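Workshop notebook, Cendton shared workshop
Tue 5 November
Two-arm build, bowl and bag job

Back on the clearing-up task. The claim on the wall since July is that the pair of arms can clear a table after a meal: take what is left in the bowl, put it in the bag, put the bowl down. I have said before that I don't believe it and I still mostly don't, but I agreed to give it a proper go with food in the bowl. Foam blocks are too kind. They are all one size and they let go when you tip them.

So, crayfish. Cooked, bits of shell and claw, all hooked into one another. If the thing can cope with that I will stop moaning.

Settings before starting: left arm on the Olard controller, right arm on the Buckley one, speed limit at 33 per cent on both. Grip force on the left set to 700 on the controller's own scale, whatever that is worth. The manual doesn't say what the units are and I have given up looking. Desk mat down so the bowl doesn't skate. Bag on the right with its mouth open, bowl on the left.
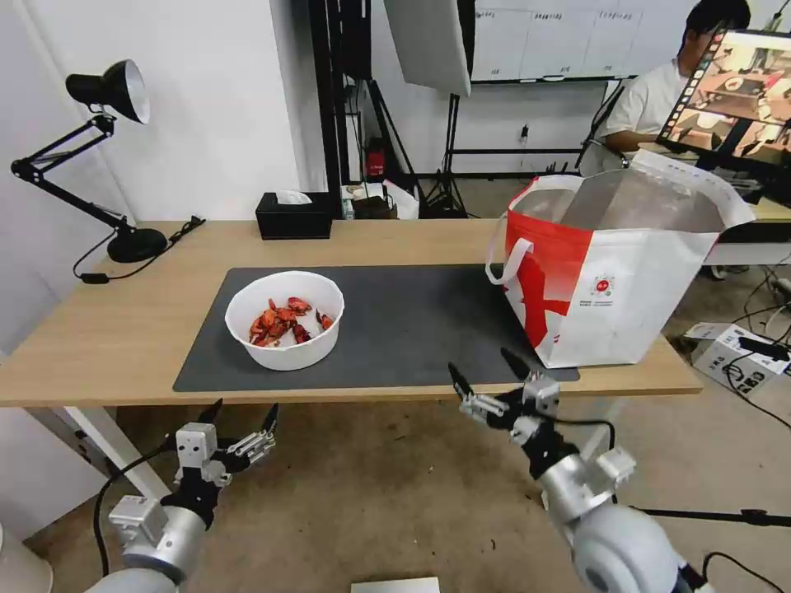 Start position, both hands open, bag at the right end of the mat.

First complaint is the same one as in July. We have taught the arms where the bag is, and the bag is the one thing on the desk that never stands the same way twice. Handle up, handle down, lip folded out, lip folded in. The bowl is round and rigid and could hardly be easier. I would like to see how it does with the bag turned a quarter round. My guess is badly, and I want that written down before anyone tries it.

Had a go at having the right arm work at the top of the bag while the left stays back. In principle sound. A person would do the same, one hand on the bag and one on the bowl. In practice the right hand has no feel at all for thin material, only a position and a motor current, and the current reading hardly differs between holding a bit of bag and holding nothing.

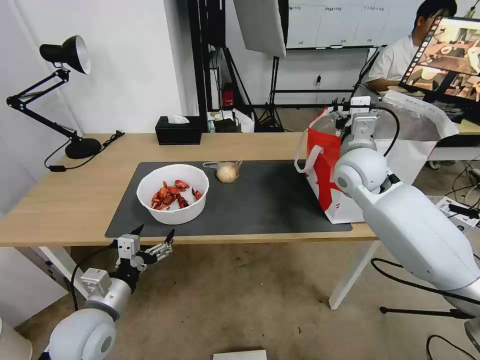

which leaves us trusting the camera for it, and the camera is looking across the bag from the wrong side. Moving the wrist camera mount is on the list. It has been on the list a good while.

Also to sort: cable on the right wrist. The loop is too long for my liking. The Hunholm clips are fine for a bench and no good on something that bends. Try fabric tape, or shorten the run and put up with losing some reach.

Now the tipping. Two ways to do it. One is to pick at the contents with the fingers and carry them over a bit at a time, slow, and I expect shell to get into the finger linkage. The other is to take the bowl by the rim and tilt the lot over the bag. I prefer the second, although the grip is all on one edge and the weight swings as soon as the angle changes.

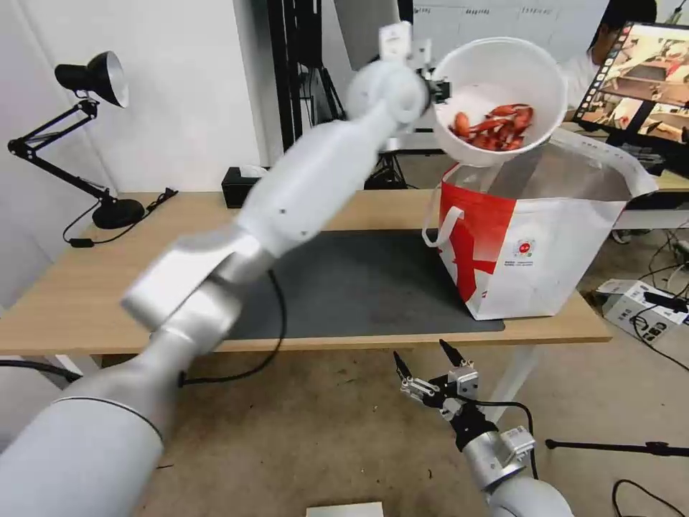
Rim grip, bowl tilted over the bag. Right hand open and standing by.

Things I am not going to accept as proof, for whoever reads this next:
One good tip with the bag set up by hand beforehand.
Any clip that has been speeded up.
A success rate worked out after leaving out the runs where somebody nudged the bowl.

The training log stands at 3,000 steps, and I am told more will fix it. Perhaps. More steps on the same desk with the same bag will give us an arm that is very good at this desk and this bag. I would sooner have fewer runs and shift things between them, lamp included.

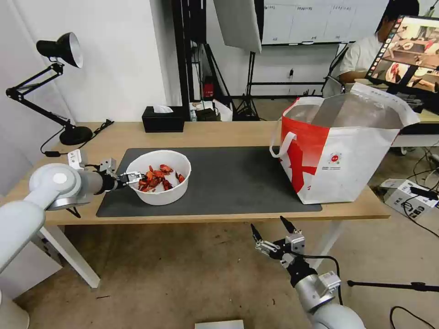 Notebook 13

Picking from the bowl, left arm. The fingers have to come in over the rim and the approach is too steep. Drop the elbow and come in flatter, if the joint limits allow. I suspect they don't without raising the whole base, and I am not unbolting that again this week.

Right arm should be parked further back for this one. There is no reason for it to be up by the desk edge while the left does the work, and sooner or later they will meet.

To do: turn the bag a quarter and run it cold, no retraining. Weigh the bowl before and after so we have a figure in place of opinions. Fingertips off and into hot soapy water before going home. Check the linkage for shell.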